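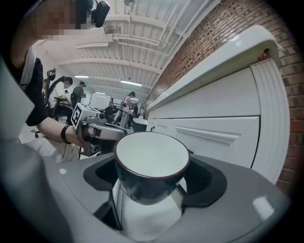 Cup in navy-black gloss, white inside, reddish-brown rim.

Trestesine Cup – Navy Black
Stoneware, glazed by hand at Foulkes
Sold singly or in a box of 2

Back in stock. Went quick last time so order soon if you want it before December.

The Trestesine is our everyday cup. No handle. Sits well in the palm, stacks OK (not more than four high please). Dark glaze outside, white glaze inside so you can see how strong your tea is. Rim is left thin, the glaze breaks to brown there and every one comes out a bit different. If yours has a wider band than your friend's, it's not a fault.

Designed by Lleucu Bellis. Thrown and fired by Prys Dafis and whoever is in the workshop that week.

Details
Holds 7 oz to the brim, less if you like to walk with it
Dishwasher safe, top rack
Microwave OK
Not for the oven, not for the stove
Foot is unglazed – can scratch a soft table, use a coaster

Care
Wash before first use. Tea stains come off the white with baking soda and a damp cloth. No steel wool. Don't pour boiling water into a cup straight from the freezer (yes we get asked).

Goes with
Virkance saucer, same navy glaze
Virkance small plate
Futico pouring jug, white only for now. Navy jug is delayed, glaze kept running on the spout. No date yet, sorry

Shipping
Leaves the workshop in around 12 days, boxed in paper and card. Bigger orders take longer, email first. Broken on arrival – send a photo of the cup and the box and we replace it. Keep the box untill we reply.

Returns
30 days, unused. You pay postage back unless it's our mistake. Seconds are final sale.

Seconds
Small shelf of these, mostly pinholes in the glaze or a foot that's slightly off. Ask at the counter, they dont go on the site.

Cafes and shops
Trade price list on request. Plain cups only, we don't do logos any more. Tell us how many, where they're going and when you need them by. Prys answers these, usually in the evening.

Page updated August 2021. Prices include tax, shipping added at checkout.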